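Compte rendu de la réunion du 9 janvier 2022
Résidence Uden, groupe de travail « Règlement intérieur »

Présents : Hollis Tran (présidence), Lilian Barasa, Ignacio Villanueva, Everett Achterberg (secrétaire)
Excusé : Dexter Mahmoud

1. Approbation du compte rendu précédent
Adopté sans modification.

2. Denrées dans les chambres
L. Barasa rappelle que l'article 4 interdit la cuisson dans les chambres mais reste muet sur les aliments emballés. Il est proposé d'autoriser les produits secs en sachet individuel fermé, à l'exclusion des denrées à réfrigérer. Adopté à l'unanimité. 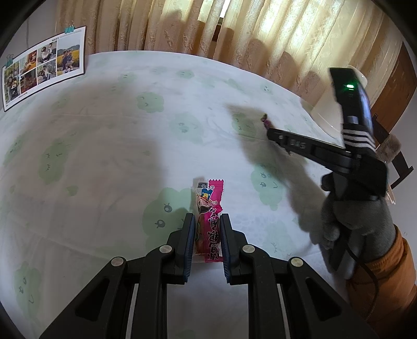
3. Literie
Le devis Esposito porte sur 73 alèses et 100 draps-housses. I. Villanueva demande une offre comparative à la société Ukis. Décision reportée.

4. Chauffage
Le remplacement des robinets thermostatiques de l'aile nord est confié à Aleck, pour exécution avant juin. La vanne du local technique reste à vérifier.

5. Divers
Caution des clés maintenue à 200 euros. E. Achterberg transmet l'article 4 révisé à D. Mahmoud pour relecture.

Séance levée à 19 h 40.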